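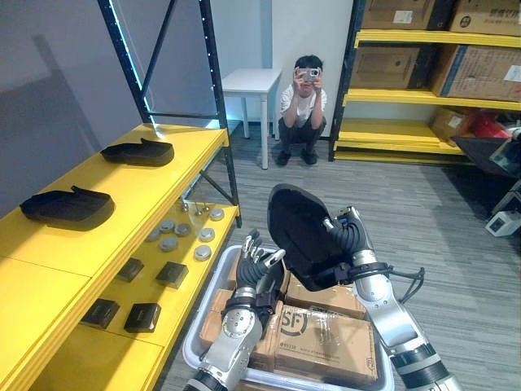
How to Set Up a One-Day Vaccination Clinic in a Small Town

By Nayara Araújo, July 26, 2021

We ran our first walk-in clinic at the Lundar community hall last month, and I'm still smiling about it! If your town is a long drive from the nearest pharmacy, you can do this too.

Step 1. Call your county health department
They decide who may give shots and how doses are stored. Ask for the outreach nurse, and have two possible dates ready.

Step 2. Pick a building people already know
A school gym or a church hall works great. You want a separate entrance and exit, a ramp, and plenty of parking (we had room for 600 people and it never felt tight).

Step 3. Lay out the room
Check-in by the door, then screening questions, then the shot tables, then chairs for the 15-minute wait. Space the chairs six feet apart. Heikki Huttunen marked our floor with painter's tape the night before, and it peeled right up.

Step 4. Spread the word
Flyers at the feed store did more for us than anything online. Put the hours, the minimum age and "no appointment needed" in big letters. Print them in every language your neighbors speak!

Step 5. Open the doors
Start at 9 and stay open past dinner, so people on day shifts can make it. We gave 157 shots, and the line was longest after 5.

Step 6. Book the second dose
Write the return date on each person's card before they leave the waiting area, and offer a reminder call a few days ahead.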